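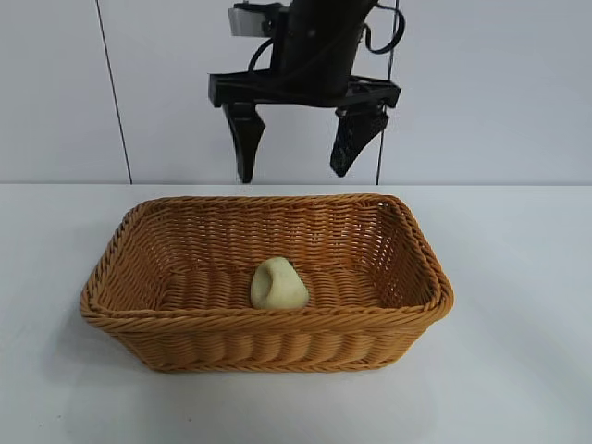 1/ Jail phone rates at the county, a thread. Been on this since August

Went to the Mollholm reentry meeting tonight. Packed agenda, phones got 4 minutes. Four.

2/ What families pay now: a connection fee every call, then by the minute, then a fee to put money on the acount. Call drops, you pay the connection fee again. My cousin's mom quit picking up the second time
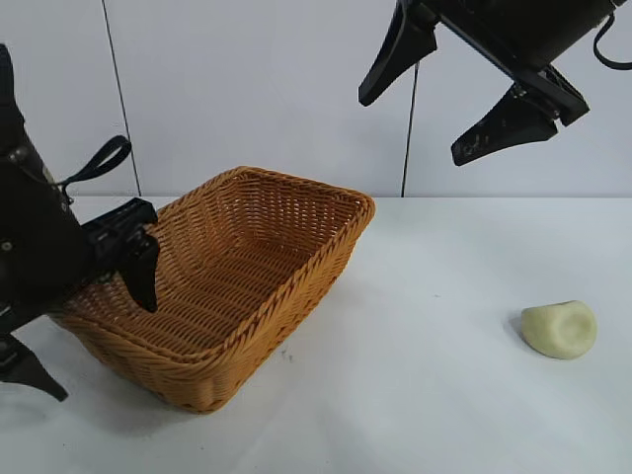
3/ New contract is up. Two bidders, Lova and Vistex. Vistex drops the connection fee. Lova keeps it but throws in 2 free calls a week

Neither one touches the deposit fee. Asked why. Got "we'll follow up"

4/ Also visits. You need 48 hours notice to book and the booking line closes at 3. People work!! If you're on days you basically cant call

Public comment is open, written is fine, doesn't have to be long. Say who you call and what it costs you 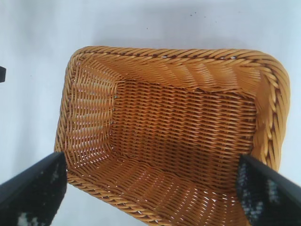 Nathalie Martens: They told us the deposit fee is waived if you mail a money order. It's not on the website anywhere. Took three weeks to show up on my son's account though

5/ ^^ this. Putting it in my comment, thank you Nathalie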